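Category: List archive > Training & Practice > Instruments and tissue handling

Posted Sep 10, 2025 by Pritchard

Re: [Trullska-list] Getting started with fine dissection

> I have the Rirance handouts printed and have read them twice, but I still
> can't get a feel for how hard to hold fatty tissue. Mine tears whenever I
> so much as look at it. Does anyone have advice for a slow learner?

Dear all,

What a nice question to find with my morning tea, and please don't call yourself slow! I was just the same in my first year (and my second, if I'm truthful), and I tore a good deal of fat before my hands settled down.

Fat is soft stuff and gives way long before you feel it go. I like to come in with the jaws closed and let the tips rest on it for a moment before doing anything else, and I keep the second instrument close by so that it hasn't far to travel.
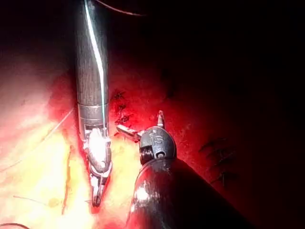
WHAT I WOULD PRACTISE

1. Rest the closed tips on the yellow fat, lift them away, and do it again. I used to set myself 40 of these before lunch, grumbling all the while.

2. Bring the other jaw in slowly from the side. When the two are nearly touching it is very easy to knock one wrist against the other, so take your time over that last little gap.

3. Watch the shine on the metal and on moist red tissue. Glare hides edges, and I still turn the light down a touch when the pale parts start to glow.

The Birnura practice notes have a good chapter on grip, and I'm happy to post my copy to anyone who'd like a borrow. Do write back and let us know how you get on.

Warm wishes to everyone,
Pritchard

Message 2471 | Contact the list owner | Back to top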